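Turndale Facilities Service Desk
Ticket 733: Dishwasher stops before final rinse, Fedby staff kitchen
Status: Closed
Opened: April 24, 2019
Reported by: Ylva Engström
Assigned to: Arvid Strömberg

Description of problem
The dishwasher in the second-floor kitchen stops before the final rinse and displays a drain fault. Turning the unit off and on clears the display, but the fault returns on the next cycle. Plates are being washed by hand until the unit is repaired.

Work log
Entry 1. The filter was removed and cleaned. A short cycle was run and the fault returned. The drain hose was checked for kinks along its full length and none were found.
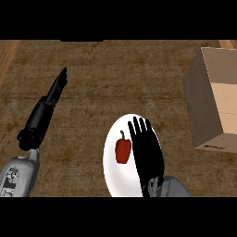 Entry 2. The drain pump was tested with the unit disconnected from power. The impeller turned unevenly and a piece of label was removed from the housing. Two short cycles were then completed without a fault. The full cycle stopped again at the same point.

Entry 3. A replacement pump was ordered through Cultberg under the existing service agreement. Kitchen users were notified by email and a notice was posted on the door of the unit.

Entry 4. Replacement pump installed. Three full cycles were completed with no fault displayed and no leaks at the hose connection.

Resolution
Drain pump replaced. Users are asked to scrape plates and remove loose labels from containers before loading. The next filter cleaning is scheduled for November. Ylva Engström confirmed that the ticket may be closed.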